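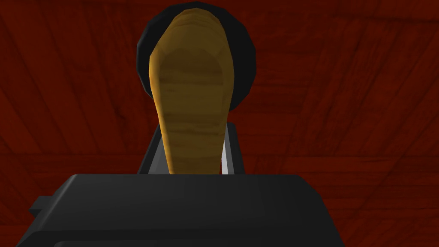 开放日仿真抓取演示:从准备到收尾的操作步骤

本页写给第一次负责开放日演示台的同事。演示内容是在仿真环境里让夹爪去夹一件木质长条物体,观众看大屏幕,操作员在旁边讲解。整套流程一轮12分钟,下午场和上午场内容相同。

一、开场前的准备

演示机和备用机都要提前开机。演示机接大屏幕,备用机只接小显示器,不要联动。登录后打开Litico,载入“开放日”目录下的场景文件。目录里还有几个以前留下的测试场景,名字相近,载入前看一眼修改日期,应为2025年5月21日,星期三。

场景载入后先做三件事:

1. 把视角切到夹爪视角。夹爪在画面下方,两根手指朝上,观众从这个角度最容易看出物体和手指的相对位置。
2. 检查物体下段是否落在两指之间。如果偏到一侧,按“重置物体”,不要用鼠标拖。
3. 空跑一次开合,听讲解话筒和系统提示音有没有互相干扰。

红色木纹背景是这个场景的默认设置,不用改。有人试过换成浅灰,投到大屏幕上之后,物体边缘反而看不清楚。

二、讲解与操作

每轮开始前,讲解员先用一两句话交代任务:夹爪要靠近物体,合拢手指,夹住后抬起,再放回原处。不必介绍软件公司,观众问起再答。

操作员按以下顺序进行:

1. 点击“暂停”,让画面停在接近位置。讲解员指出两根手指和木质物体,请观众猜一猜手指会夹在哪一段。
2. 点击“继续”,速度设为慢速。手指合拢时不要切换视角。
3. 抬起后停住,等讲解员说完再放下。
4. 放回后点击“重置物体”,准备下一次。

物体上宽下窄,夹的位置不同,效果差别很大。时间允许的话,可以把夹持点往上调一格再做一次,让观众比较。上调后有时会滑脱,滑脱也照常讲,不用中途停掉。

有观众会问物体后面那块黑色的圆形是什么。它不参与抓取,回答到这里即可,接着往下讲。

三、观众动手环节

讲解结束后,请观众轮流操作。手柄放在台面右侧,左摇杆控制平移,右摇杆控制旋转,扳机控制手指开合。每人一次机会,排队的人多时由引导员掌握时间。

小朋友操作时,把移动速度调到最低。手柄线要从桌子后面走,去年8月的那场就有人绊到过。

如果观众把夹爪推到物体里面,画面会抖动。这时松开手柄,按“重置全部”,不要连续按,系统需要几秒钟才能恢复。

四、常见问题

画面卡住不动:先看右下角的仿真时钟。时钟还在走,说明只是显示卡住,切换一次视角就好;时钟停了,就重新载入场景。

手指合不拢:多半是上一轮的行程限制没有清除。在“夹爪”菜单里点“恢复默认”。

颜色发暗:大屏幕的亮度会被场馆的节能模式拉低,用遥控器调回标准模式,不要改场景里的灯光。

观众问能不能看真机:请他们到Nastbridge的展位,在同一层楼梯口旁边。那边每小时安排一次,需要登记。

五、场次与收尾

全天共18场,每场最多17人。超出的观众请到下一场,领号处会发Domia的折页,折页背面印有场次表。

最后一场结束后,先导出当天的操作记录,文件名用日期加机器编号,存到共享盘的Rajput文件夹。导出完成再退出软件,直接关机会丢掉最后一轮的数据。手柄擦干净放回盒里,备用机的电源适配器单独收好,和演示机的不能混用。大屏幕由场馆方关闭,我们只需拔掉自己的信号线。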